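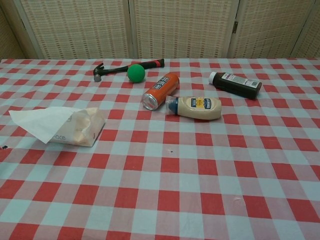
Zein Household Textiles Register – data card

Version 4, released 2021-01-29
Maintained by Denise Horrocks and Na-rae Myung, Cernby

Summary

The register is a table of 3317 catalogue records for household textiles held in small local collections. It covers tablecloths, tea towels, runners, curtains, bedspreads and a few woven furnishings. Each row describes one item: what it is made of where that has been established, how the pattern is built, its measured size, its condition and where it is stored. The register contains text only. Photographs stay with the holding collection.

Files

register.csv – the main table, one row per item
patterns.csv – controlled terms for the pattern field
collections.csv – short codes and contact addresses for holding collections
changes.txt – corrections since version 1

All files are UTF-8 with comma separators and a header row. Text fields containing commas are quoted. Line endings are LF. Excel will strip the leading zeros from item_id unless the column is imported as text.

Fields in register.csv

item_id – seven characters, zero padded, never reused
coll – collection code, see collections.csv
object – one term from a closed list
pattern – one term from patterns.csv, or blank
colour_1, colour_2 – plain colour names, dominant colour first
fibre – cotton, linen, wool, silk, rayon, synthetic, mixed or unknown
fibre_basis – label, microscope, burn test or cataloguer
width_mm, length_mm – integers, measured flat without tension
condition – 1 (sound) to 4 (fragile)
made_from, made_to – earliest and latest year of manufacture
notes – free text, not normalised

Blank means not recorded. The value unknown means the cataloguer looked and could not decide. Please keep the two apart when computing totals; version 2 merged them and the fibre tables published from it are wrong.

Pattern terms

gingham: checks formed by equal stripes of one colour and white, crossing at right angles, with an intermediate shade where colour crosses white. Balanced in warp and weft.
check, other: any crossing stripe pattern with unequal widths or more than one colour besides white.
tartan: use only where the sett repeats and has been written down in notes.
windowpane: thin lines, wide ground.
stripe: one direction only.
basket: two or more yarns worked as one in both directions. Also used for screens and mats in cane, rush or paper cord.
printed check: a check applied to the surface. Inspect the reverse, where the colour is normally weaker.
plain: no pattern visible at arm's length.

Gingham and printed check were a single term until version 3. Records from the Arnden collection were re-inspected by Shirley Pearce in August and the split there is reliable. For other collections, treat printed check as under-reported.

Measurement

Items are laid flat on a covered table and left for 20 minutes before measuring. Width is taken across the weft at the middle of the piece and length along the warp at the left selvedge. Where no selvedge survives, the longer side is recorded as length and the notes field begins with NS. Fringes are excluded. Creases are smoothed by hand and not pressed. Check size is not a field, although several collections give it in notes, usually in millimetres.

Known problems

Colour names were assigned by eye under whatever light the store had. Red, pink and rust are not consistently separated.
Nearly 1000 records have no value in made_from. The made_to field is sometimes the accession year entered in error.
Duplicates exist where a set was catalogued once as a set and again as single pieces. The ones we have found are listed in changes.txt.
Curtains from the Zesorow deposit were measured hanging. Their lengths should not be compared with the rest.
Condition 3 was hardly used before Glenys Furnival rewrote the guidance. Older scores cluster at 2 and 4.

Suitable uses

Comparing pattern terms across collections, checking a local catalogue against a shared vocabulary, and teaching basic cataloguing. The register is not a sample of what households owned. It records what was donated and kept, and favours table linen over bedding. Do not use it for valuation.

Corrections

Send the item_id, the field, the current value and the proposed value to Wayne Catterall at the Cernby office. One correction per line in a text file is preferred. Changes to fibre need a basis other than cataloguer. Accepted corrections go into the next numbered version – there are no silent edits to a released file.

Licence

Free to copy and adapt with credit to the Zein Household Textiles Register and the version number. The notes field may quote donor letters; check with the holding collection before reprinting those.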